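Subject: Re: [hikgate-home] Pegboard or shelves for a small craft room?
From: Ludmila Baláž
Date: December 2018

On an earlier date, Edine wrote:
> We are turning the back bedroom into a sewing and craft room and
> I can't decide between open shelves and pegboard. The wall is
> plaster and not very straight. My husband thinks pegboard will
> sag. Does anyone on the list have it, and would you do it again?
> Also, what do you do with thread?

Edine,

I put up white pegboard when we moved to Rolville and I would do it again, but for tools only. Fabric went on shelves within a month.

Your wall being crooked matters less than you would think. Screw wood strips to the studs first, shim them until they are level, and fasten the panel to the strips. You need a gap behind it anyway or the hooks won't go in. Mine has strips at the top, middle and bottom, and it has not sagged. The first one I did had no middle strip and it bowed.
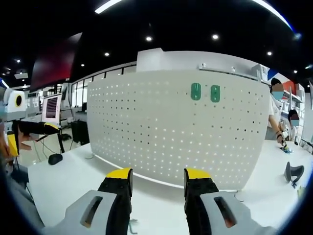 For hooks, buy a small bag and live with it before buying more. I bought far too many of the long ones. Scissors, rulers and rotary cutters are fine on short hooks. Plastic clips are good for patterns and paper, and they don't leave a mark.

Thread I would keep in a drawer. On the wall it gets dusty and the sun fades it – our window faces south, so yours may do better. I have 672 spools from my aunt and they all fit in an old flat file.

If you do want shelves as well, Kratochvíl on the Hikgate road will cut boards to size while you wait. Bring your measurements written down. They close early in December, so call first.

I have 5 of the long hooks still in the package if you want them. I can leave them on the porch.

Ludmila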